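Curkham Housing Association Opens Winter Electrical Safety Program to All Tenants

CURKHAM, October 24, 2024 - Curkham Housing Association today announced a free home electrical safety program for tenants in its Skollden and Bolger neighborhoods. Visits will continue through the end of February and are open to every household on a current lease, including those in shared and temporary housing.

The program expands on a trial held last winter at Barnness Court, where 17 households asked for a second visit after their first. Most of those requests concerned portable heaters, older wiring in kitchens and the use of extension cords in bedrooms.

"Many of our buildings were designed for a time when a living room had one lamp and one radio," said Keegan Kingi, Director of Resident Services. "Tenants are running far more equipment today, and they have asked us for clear advice on how to do that safely. We are pleased to be able to give it to them at home and at no charge."

Each visit lasts 20 minutes and is carried out by a licensed electrician employed by the Association. The electrician will test smoke alarms, look over wall outlets and visible cords, and talk with the tenant about heating during cold weather. Repairs to outlets and fixed wiring will be scheduled within 3 working days. Tenants will not be billed for repairs arising from a visit, and no visit will affect the terms of a lease.

Tenants are reminded that portable heaters should be plugged directly into a wall outlet and kept well away from bedding and curtains. Power strips are suited to small items such as lamps, phone chargers and computers. 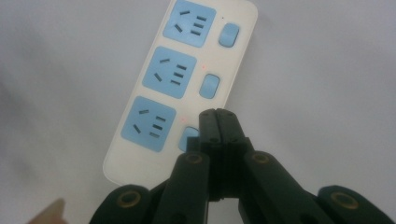 One strip should never be plugged into another, and cords should not be run under rugs or through doorways. A strip with a cracked housing or a damaged cord should be taken out of use and may be handed in at either neighborhood office.

"We would like people to call us early - before the first hard freeze, if they can," said Tomoyo Hirose, Building Safety Manager. "A warm plug or a flickering light is worth a phone call at any time of year."

Appointments may be made at the Skollden or Bolger office during regular opening hours. Evening visits are available on request. Printed guidance in large type can be collected from both offices or mailed to tenants who are unable to travel.

About Curkham Housing Association
Curkham Housing Association is a nonprofit landlord providing affordable rental homes in Curkham and the surrounding area.

Media contact: Communications Office, Curkham Housing Association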